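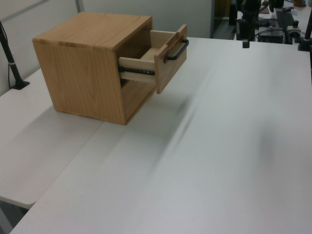

Minutes of the Furnishings Working Group, Grirbridge Study Centre

Held in the first-floor meeting room, 30th January

Present: Constanza Troncoso (Chair), Barry Penrose, Erhan Karaca, Emlyn Wogan (Minutes)
Apologies: Dougal Rennie

1. Minutes of the previous meeting
The minutes were agreed as a correct record and signed by the Chair.

2. Matters arising
Mr Karaca reported that the second quotation for bedroom blinds had still not arrived. To be carried forward.

3. Bedside cabinets
The group considered the small oak-finish cabinet proposed for the refurbished study bedrooms. Mr Penrose drew attention to the drawer, which runs on black metal slides and has a black bar handle across the front. He was content with the handle, as it could be gripped easily by residents with limited movement in the hands.

Ms Troncoso asked whether the drawer was deep enough for everyday use. It was noted that the drawer is shallow, and that the compartment beneath it would have to take books and larger belongings. Mr Wogan asked that the supplier, Balaskas, confirm the load the slides are rated to carry.

Mr Karaca preferred the light finish to the dark stain used at Trombridge, where scratches had proved difficult to touch up. The group agreed.

Resolved: that the light oak finish be adopted, subject to a satisfactory reply from Balaskas on the slides.

4. Budget
The balance remaining for furniture stands at £3,154. Of this, £600 is to be held back for repairs to the desks on the upper landing. Mr Penrose asked that delivery charges be shown separately in future quotations. Agreed.

5. Trial placement
It was agreed that four cabinets be placed in the east corridor bedrooms during February and that residents be invited to comment in writing.
Action: EK to arrange placement. BP to write to Balaskas.

6. Any other business
The Chair asked that the old Meltumar lockers be cleared from the corridor before the trial begins. Action: DR.

7. Next meeting
Date to be circulated by Mr Wogan.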